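Bedspread

A bedspread is a covering laid over a made bed, on top of the sheets and blankets. Its main uses are to keep dust off the bedding in the daytime and to give the bed a finished look. The word is often used loosely for any top cover, including quilts and coverlets, although shops and makers tend to keep the terms apart.

Terms

In the strict sense a bedspread reaches to the floor, or nearly so, on three sides and is long enough to go over the pillows. A coverlet is shorter and usually stops a little below the mattress. A throw is smaller again and covers only part of the bed, most often the foot. A quilt has at least two layers of cloth with a filling between them, held together by stitching, and may be used either as a bedspread or for warmth. In Britain the older word counterpane is still heard, mainly among older speakers.

Materials

Cotton is the most common material. Wool, linen, silk and man-made fibres are also used, as are blends of these. Heavier cloth hangs well and creases less, but it is harder to wash at home and slow to dry. Light cloth is easier to handle and tends to slip.

Candlewick spreads are made by drawing soft, thick yarn through a plain cotton ground and cutting it to form tufts. They were popular in British homes in the middle of the twentieth century and fell out of favour as duvets spread. Matelassé is woven so that the surface looks padded, without any filling. Crocheted and knitted spreads are normally made by hand, often in squares which are joined at the end.

Size

There is no single standard. Makers work from the width of the mattress and add the drop, meaning the distance from the top of the mattress to the lower hem, once for each side. For a mattress 100 cm wide, a drop of 50 cm gives a finished width of 200 cm. Deep mattresses need a longer drop, and spreads bought for older beds may look short on them. Corners at the foot are sometimes split or rounded to stop the cloth trailing on the floor.

Use

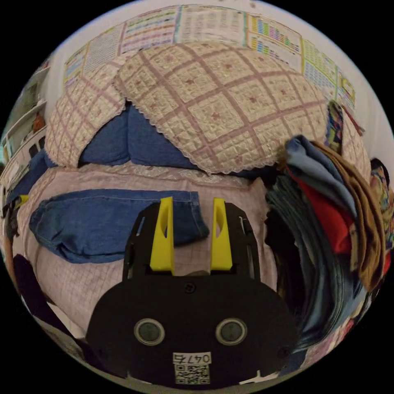

Bed surface, with a hand-held gripper in front

In many households the bedspread is taken off at night and folded over a chair or a rail. Hotels once used them widely, but many have changed to a plain duvet with a narrow runner across the foot — the runner is quicker to wash. In her handbook Household Cloth, Liên Cao advises airing a spread before it is put away and refolding it along different lines from time to time, as creases left in one place will weaken the threads.

See also

Blanket
Duvet
Eiderdown
Valance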